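Getting a Plain Wall Clean Without Making It Worse

I have washed a great many walls in my life, most of them in rentals, and I ruined at least two before I learned to slow down.
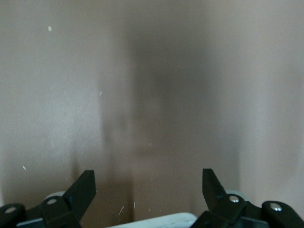

My mother washed hers every spring with a bucket, a sponge and the radio turned up loud, and I grew up thinking that was all there was to it. Then I moved into my first apartment, took a scrubbing pad to a smudge behind the couch, and ended up with a shiny spot the size of a dinner plate that caught the sun every afternoon for the next four years. Flat paint does that. It is lovely to look at and it hides every lump in the drywall, but it doesn't like to be rubbed, and once you have polished a patch of it there is no un-polishing it.

So let me tell you how I go about it now.

Start dry

Dust first, always. If you put a damp sponge on a dusty wall you make a thin gray mud, and you will be chasing streaks until supper. I use an old cotton pillowcase pulled over the head of a broom and held on with a rubber band. Work from the ceiling down in long, slow strokes, and turn the pillowcase when it looks dingy. Do the corners too (the spiders will forgive you) and run it along the top of the baseboard while you're at it.

If you have a vacuum with a soft brush, that works nicely as well, though I find my arm gets tired of holding the hose up. A feather duster only moves the dust over to the lampshades, so I leave mine in the closet.

Find out what paint you have

Pick a spot behind a door or low down behind the dresser and rub it very lightly with a damp white cloth. If color comes off on the cloth, you have flat paint or an older chalky one, and you'll want to use as little water as you can get away with. If the cloth comes away clean, you probably have eggshell or satin, and life is easier. Kitchens and bathrooms are often semi-gloss, and you can be fairly bold with those.

I once skipped this step in a hallway I was sure was satin. It wasn't satin.

The mix

For a regular wash I fill a bucket with warm water and put in a small squirt of dish soap, much less than you think. You shouldn't see a head of suds on it. Fill a second bucket with plain water for rinsing, and have a dry towel over your shoulder. I have tried the fancy bottles, and I'm sure they do a fine job, but a bottle of dish soap has to be bought anyway and it's right there by the sink.

For a greasy kitchen wall, add a splash of white vinegar to the soapy bucket. Never mix vinegar with bleach, and please don't let the kids play with either one.

Washing

Now this is the part that surprised me when I first read it years ago in a church newsletter: you wash from the bottom up. Dirty water running down over a dry, dusty wall leaves trails that are a real nuisance to get out, while the same water running over a part you have already wetted wipes right off. I didn't believe it either, so I tried it both ways in the laundry room, and I've gone bottom to top ever since.

Wring the sponge until it hardly drips. Do a piece as wide as your arms can reach, rinse it with the plain water, pat it with the towel, and move along, letting each piece overlap the last one a little. Stay well clear of outlets and switches with anything wet. I turn off the breaker for that room and do the switch plates with a barely damp cloth.

Change your water sooner than you'd like to. For an ordinary bedroom I change it 3 times, and it's always uglier than I was expecting!

Spots and smudges

Pencil: a plain white eraser, used gently.

Crayon: a warm, soapy cloth held against it for a minute, then a little baking soda on the cloth if it's being stubborn.

Fingerprints around a light switch: the same soapy water you used for the rest, patted on and blotted off.

Grease: cornstarch mixed with a bit of water to make a paste. Leave it on until it dries and brush it away.

Scuffs from chair backs: try the eraser first. After that, one of those white foam sponges, but on flat paint go so lightly that you feel silly. They are a kind of very fine sandpaper, and I speak as the owner of that dinner plate.

Try everything on your hidden spot first and let it dry before you decide. Wet paint always looks darker, and I have had many a fright over a patch that was perfectly fine an hour later.

Look at it sideways

When you think you're finished, turn off the overhead light and hold a flashlight close against the wall so that the beam skims along it. Every streak you missed will show up, and so will every old patch and roller mark, which may be more than you wanted to know. Do your looking once the wall is dry, and don't go hunting for trouble. If you can't see it by daylight from the doorway, it can stay.

Shadows fool me more often than dirt does. I spent a good ten minutes one evening scrubbing at what I was certain was soot over the hall table before I leaned over and my "soot" leaned with me.

When washing won't do it

Some walls are past it. Water stains will keep coming back through, and they need a stain-blocking primer before you paint. If you touch up flat paint, dab it on thinly with a small foam roller, feather it out at the edges, and give it a day before you judge. Old paint fades, so even the same can may not match perfectly, and at that point I generally paint from one corner to the other and stop fretting over it.

Write the color name and the room on a strip of masking tape and stick it inside the closet door. I have done this in every house since the second one, and it has saved me more trips to the store than anything else on this page.

How often? I do the kitchen twice a year, the hallway when it asks for it, and the bedrooms when company is coming. Open a window while you work, and have a cold glass of tea waiting when you come down off the stepladder.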